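Leather Night Is Back at Emar

We've been waiting all summer to say it: the leather care evening returns on 9/14/23, upstairs at the Emar workshop, and the sign-up sheet is open! Last time we ran out of stools, so this round there are 2 sessions, one right after work and one later on for the folks coming over from Rornia.

Bring whatever you've got. Belts, watch straps, a bag with a handle that's gone dry, the wallet you sit on every day. We'll start with a soft brush and a barely damp cloth, then move on to conditioner, and the big lesson is how little of it you need. A dab the size of a pea will do a whole card wallet (really!), and you can always add more tomorrow.

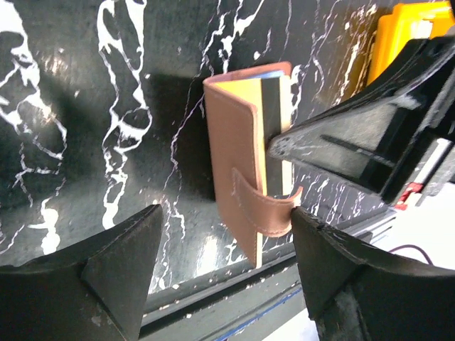 Tâm Lò wrote in after the spring evening to say that the waiting was the hardest part, and that leaving a belt alone overnight before buffing made more difference than any product on the shelf. We tried it on an old satchel and loved the result, so overnight resting is now part of the handout.

New this time is a short edge-finishing demo. Scrap leather is provided, and you'll get to try beeswax and a wooden slicker on your own piece. Suede owners, please come too, but leave the conditioner alone until we've talked!

Tickets are $9, tea included. Reply to this newsletter with your name and which session you'd like.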